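Home | Projects | Reports | Partners | Contact

Irkero project: progress report to Rullach, cell maintenance
Last updated: February
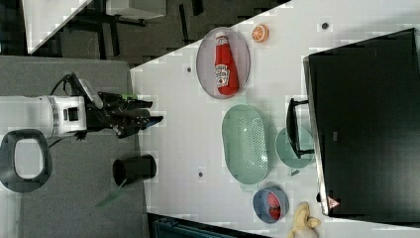
In the last period our main work was to bring the arm cell back to a stable condition and to write down how it should be looked after. As you know from the earlier report, the gripper was losing its position after long runs, and the operators had to stop and home it again by hand.

We found two causes. The first was the cable to the gripper, which was fixed too tightly and pulled when the wrist turned. We have fixed it again with more slack. The second was the mounting of the fingers. The screws had become loose, and we now check them every 500 cycles with the small torque key supplied by Greco.

After the repair we ran the cell for 838 pick cycles with the kitchen objects. The gripper had to be homed 4 times, and all of these stops came before we changed the speed limit at the wrist. I must say that flat plates are still difficult, and we do not yet consider this part finished.

The daily check now takes roughly 30 minutes. The operator wipes the fingers, looks along the full length of the cable, moves every joint slowly through its range and writes the result in the log book. The table is also checked for movement, as the calibration depends on it.

One item is delayed. The spare finger set ordered from Sturkora has not arrived, so we continue with the present set. The cost stays inside the approved budget.

For the next period we plan to repeat the calibration, finish the written procedure and train a second operator. We ask Rullach to confirm that the remaining money for spare parts can be moved to that period.

This site uses cookies. By continuing to browse you accept our cookie policy.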